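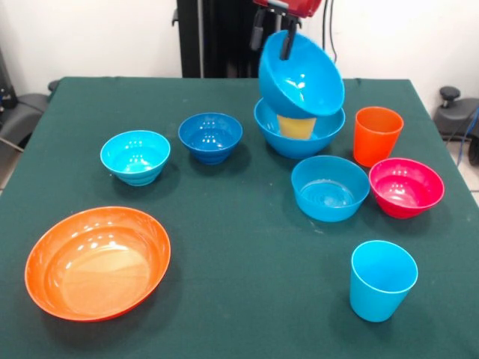
Figure 3. Plastic cups and bowls on the green cloth, with a light blue bowl held over the larger blue one.

4.2 Nesting, stacking and the problem of the odd cup

The literature on household storage has a good deal to say about wardrobes and very little about plastic cups. This is a pity, as few domestic objects are put away so often with so little thought. In the Ollon interviews we asked 38 households to describe how they kept their everyday plastic tableware, and most began by apologising for the cupboard. Several asked whether we would need to open it.

Respondents drew a distinction which we have kept in the analysis. To stack is to put like on like: four bowls of one size, bought together, which settle into a column and stay there. To nest is to put a smaller thing into a larger one, whatever the two may be. Stacking depends on owning a set. Nesting asks only that one thing be wider than another, and it was by far the commoner habit, sets having a short life in the homes we visited. Radonjić (one of the present authors, and the owner of a cupboard that was excluded from the sample) has argued elsewhere that nesting is what stacking turns into after a few years.

Figure 3 shows the kind of mixture we have in mind. The larger blue bowl already has a pale yellow cup standing in it, and the light blue bowl above has its lower rim just inside the opening. On paper, a bowl goes into a wider bowl and there is no more to be said. The cup changes matters. Anything that follows it in must sit over it, lean against it or wait until it has been taken out again. We call this arrangement a blocked nest. Our respondents had other names for it, two of which could be printed.

Blocked nests were recorded in 100 of the 465 cupboard shelves surveyed. They had a common origin in the accounts we collected: a cup is dropped into the nearest bowl because the bowl is there, and the next item has to make the best of it. Once formed they were surprisingly durable. One household in Folton had kept a beaker inside a mixing bowl since May of the previous year and took both out together whenever either was wanted. When we asked why the beaker was not moved, we were told that it lived there.

Shape matters more than colour, although people talked mainly about colour. A tall cup with a wider rim, such as the orange one in Figure 3, will take another of its own kind quite happily and will take a bowl only as a hat. Two bowls of much the same width, like the light blue and red-pink pair standing nearly rim to rim, present a different difficulty. Each looks as if it ought to fit in the other. Trajkovski's notes from the Ostel visits record one couple trying such a pair both ways round, twice, before setting them side by side and changing the subject.

Colour came in when respondents explained what they had done. Light blue things were said to "go together" even when one was a cup and the other a bowl, and a light blue cup left on its own was more likely to be described as lost than as merely put down. Dumitrescu's matching rule, under which items are grouped first by form and then by size, predicted the contents of the tidier shelves well enough. On the remaining shelves it predicted what people told us they were intending to do at the weekend.

We therefore coded each item twice, once for its shape and once for the item it was touching. Lids were left out of both counts and are dealt with separately in Section 5, where they take up more room than we had planned.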